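Padden Community Help
Home and Hallway > Storage and small furniture

Key stand with a bowl – what goes where, and will the bowl mark the fob?

Posted by Rullunik
Jan 30, 2018

We moved into a flat with no hallway to speak of. The front door opens more or less into the living room, and everything from our pockets ends up on whatever surface is nearest. I have lost the car key twice this month, once for a whole afternoon, and it was under a library book.

My sister gave us a stand for it all. It is white, with a flat base that has a bigger rounded end and a smaller one, a post at the small end with a peg sticking out, and a bowl that sits on the big end. There was no leaflet in the box. I assume the peg is for keys and the bowl is for bits, but the car key is on quite a heavy ring with a tag, and I don't want to hang it up and find the whole thing over on its side.

The other thing is the bowl. It is shiny inside and I worry about dropping a key fob into it every evening. The fob has a cover on it, but covers scratch as well, and a replacement key from the dealer is not cheap. Would you line the bowl, or just leave the fob out of it? Also, does a wallet go in with the keys or beside the stand? Mine is a thick one and my partner's is thicker.

We have a side table that is 30 cm deep, if that makes a difference.

Posted by Eustaquio Cortés
Member, 152 posts

I have had much the same arrangement for a few years and have changed my mind about most of it, so take what is useful.

Put the stand down first, in the place it is going to live, and lay the things you carry in front of it before you decide anything. It sounds fussy but it takes five minutes. You want to see how much there is and what size it is. I did it on the big table with a board underneath so nothing got scratched.
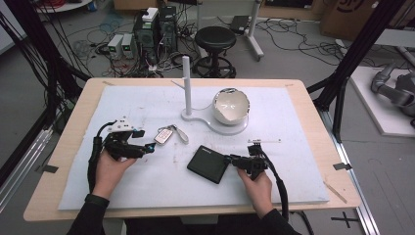
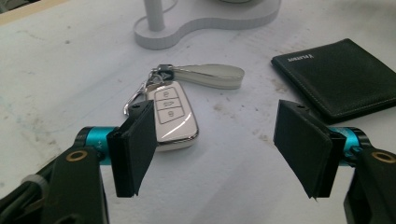 Whether the peg will take your keys comes down to weight and to which way it points. A short peg that angles upwards holds a ring well enough, but a heavy bunch pulls the post over to that side. On mine the post is at the small end of the base and the bowl is at the large end, so the bowl works as a counterweight as long as it stays where it is. Take the bowl off to wash it and lift the keys off first. If your tag hangs on a clasp, hang it by the ring and not by the clasp, or it will swing about each time somebody shuts the door.

For the bowl, I would not put the fob in bare. A cover helps. Mine is white with a chrome rim, and the rim is the part to look after, since a cover with shiny trim shows marks there long before the plain part does. Cut a circle of felt for the bottom of the bowl. The thin self-adhesive sort is fine, but don't peel the backing off, just lay it in. Then you can take it out and shake it. I change mine in November when I do the curtains.

One more thing about the fob – look at which side the buttons are on when you put it down. I had two occasions when the boot was open in the morning and I am fairly sure I had pressed the button by dropping coins on top of it. Coins go in a separate jar now.

The wallet goes flat on the table in front of the stand. It will not fit in the bowl with anything else, and if you stand it up on its edge it falls over and takes the keys with it. With 30 cm of depth you have room for the stand at the back and a wallet at the front, and possibly two side by side if the table is long enough. Measure the base before you count on that.

If the stand still feels light, stick small rubber feet underneath. They stop it sliding, which in my case was more of a nuisance than the tipping.

Posted by Jirneren

just use a hook on the wall. we had a stand and the cat had it off the table within a week

Posted by Ruiz-Ortega

I agree with most of what Eustaquio says, but I would think about where the table is before anything else. If the door opens straight into your living room, check that the keys can't be reached or seen through the letterbox or a window next to the door. Ours were in plain view from the path until a neighbour mentioned it. We moved the table round the corner and it has been fine.

On the lining, felt collects fluff and crumbs. I use a piece of cork cut from an old place mat. It is stiffer, so it needs to be a bit smaller than the bottom of the bowl or it rides up at the sides.

If your key is the keyless sort, keep it well away from the door. Some people use a tin with a lid for that, and then the bowl is free for other things.

Posted by Rullunik

Thank you all. I tried the heavy ring on the peg last night with the bowl in place and it stayed up, though it leans a little. I will get the rubber feet. Wallets are going in front. No cat here, so the stand can stay for now.

This page has been viewed 600 times. Replies are closed.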